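Home | About Us | Programs | Admissions | Contact

This site uses cookies to improve your visit. By continuing, you accept our cookie policy.

About the Paewai School of Hospitality
By Lorena Aravena, Office of the Director
Updated November

The Paewai School of Hospitality is an independent career school in Otbridge. It prepares adults for work in hotels, restaurants, bakeries and catering. The school opened with a single evening course in bread and pastry and now offers day and evening programs in four departments: Baking, Culinary Arts, Front Office and Event Service.

Enrollment for the current year stands at 367 students, of whom 191 attend in the evening. Since its founding the school has awarded 1,539 certificates. Many graduates work within the county, and several have returned to teach.

Each program combines classroom study with supervised practice and ends in a work placement of 400 hours. Placements are arranged by the Office of Student Employment, which is led by Crisanto Pascual. Students may propose an employer of their own – subject to a site visit and written approval before the placement begins.

The school is governed by a board of seven members, who serve terms of three years. The board sets tuition, approves new programs and appoints the director. Its minutes may be read at the front office during business hours.

Applicants must be at least 18 years of age and hold a high school diploma or its equivalent. No earlier experience in the trade is required. The Flurkier Fund, held by the school, offers tuition grants to students who are supporting a family or changing careers. Grant applications are reviewed twice a year and are kept separate from admission decisions.

The front office opens at 8:30 a.m. Visitors who wish to observe a class should write to the school in advance.
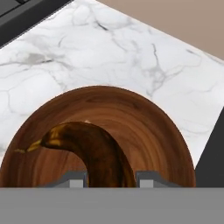

White marble countertop with gray veining, computer rendering.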